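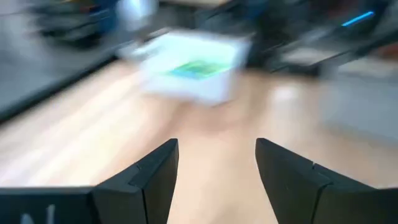 Old house in Grerby, which side do you put the insulation?
Forum: Walls, Roofs and Damp

tarnwick
Posted 26 September 2022

Hello all. We have bought a house in Grerby, built in 1960, brick with a narrow cavity. The north bedroom is cold and there is black mould in the corner behind the wardrobe. I have two offers on my desk. One firm, Dizon, wants to fill the cavity and asks 2762 pounds. The other, Trikus, wants to put boards on the inside of the two outer walls and asks 2756. So the price does not help me to decide. I am not from this country and where I grew up we always insulate from outside, so please excuse me if the question is too simple.

pebbledash_pete
Fill the cavity. Done in a morning, no mess, no lost floor space. I had mine done and the heating bill went down the same winter.

mossgate
I disagree with Pete. Grerby gets driving rain from the west and a narrow cavity is there to keep the wet out. My sister in Osham had hers filled and had it all sucked out again after a few years. Ask for somebody to look inside the cavity with a small camera before you sign anything.

pebbledash_pete
He said the north wall, not the west. And one bad job in Osham doesn't prove much. What were her bricks like?

mossgate
Soft, and the pointing was poor, I'll give you that.

tarnwick
Thank you both. To be exact, the room is on the corner, so it has a north wall and a west wall. The pointing on the west side is missing in some places, I can put my finger in it. The mould is only on the north side, from the floor until the height of my knee.

lowfell22
Low down in a corner behind a wardrobe sounds like condensation to me. Pull the wardrobe out a hand's width and measure the humidity for a couple of weeks. Do you dry washing in there?

tarnwick
Yes, we do. There is no other place when it rains. I measured the temperature this morning and it was 16 degrees in the room, but I don't have a meter for the humidity yet. I will buy one.

lowfell22
Then get the meter first and repair the pointing before the weather turns. Both firms will still be there in spring.

pebbledash_pete
Still say fill it, but yes, pointing first. No argument there.

tarnwick
I have moved the wardrobe and asked a bricklayer to come. I will write again when I have the numbers from the meter.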